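Pritchard Arm Software Group – Minutes of the Saturday Meeting
April 16, 2022
14 shares | 3 comments

Present: control, perception, planning, tooling. Apologies: the simulator, which was down again.

1. Minutes of the last meeting

Approved with one correction. Where the March minutes say the planner "ran all night," read "waited all night for a lock it was holding itself." Planning asked that the original wording stand. Motion failed.

2. Perception

The new segmentation model is merged behind a flag. On the kitchen set it separates touching items better than the old one and is slower by an amount perception described as "fine" and control described otherwise. We looked at the logs. A full pass takes 450 ms on the lab machine, against a budget that was agreed in this room and written on the whiteboard until someone needed the whiteboard.

Green items are the sore point. The model likes to join anything green to the tray if the two are close enough in the depth map. Perception proposes a second pass on edges only. Control asked if the second pass comes with a second 450 ms. Perception will find out.

Labels were discussed at more length than anyone wanted. Round orange things are currently "egg" or "orange" depending on the angle, and the label flips while the arm is moving. Agreed that the tracker should hold a label once a grasp has been planned on it, and that being consistently wrong is acceptable until the next release.

3. Planning

The crowded-table problem is still the problem. With 12 objects on the table the Plollura planner returns a path nearly every time. Past that it begins to offer paths that are legal, collision-free and shaped like a signature. The cause is the cost term for elbow height, which was tuned on a table with very little on it.

Two proposals:
– Retune the term on cluttered layouts (planning, two weeks)
– Replace it with the Dellosel clearance map, which already exists and is already maintained (tooling, who maintain it)

Long discussion. Planning feels the clearance map is too cautious around long thin items such as knives and brush handles, and fattens them until there is no room left to come down between them. Tooling feels that is what a clearance map is for. Agreed to try both on the same recorded layouts and compare. Planning to supply the layouts, tooling to not pick which ones.

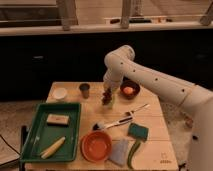

3 min read

The layout with the green tray on one side and the knife and brush side by side in the middle was adopted as the reference case. It has bowls near the descent path, a cloth that the depth map cannot make up its mind about, and a chili that perception is fond of citing. Both planners are to be scored on it before either team says anything further about elbows.

4. Control

Gripper force limits are now read from the config file. They had been read from the config file in the documentation since last year. Soft items get their own profile, which ramps up slowly and stops on the first contact reading. The ramp takes 700 ms, and planning asked if it could be started during the approach. Control said yes, in principle, and was asked to say yes in code.

The watchdog timeout goes up to 900 ms for test runs only. It stays where it was for everything else. Control asked that this be minuted clearly, and it has been.

5. Tooling

The Zendemico log viewer now opens files from the previous version. It no longer opens files from the current one. A fix is in review. Until it lands, please keep the old viewer installed and do not file this bug again – there are already enough copies to close one each.

Replay scripts move to the shared repository. Anyone with a private branch called "final" should merge it or rename it.

6. Any other business

Request to move this meeting off Saturday. Everyone in favor, no agreement on another day. Carried over.

Actions
Perception: time the edge pass; hold labels after grasp planning
Planning: supply recorded layouts; draft the retuned term
Tooling: run both planners on the reference case; fix the viewer
Control: start the force ramp during approach

3 comments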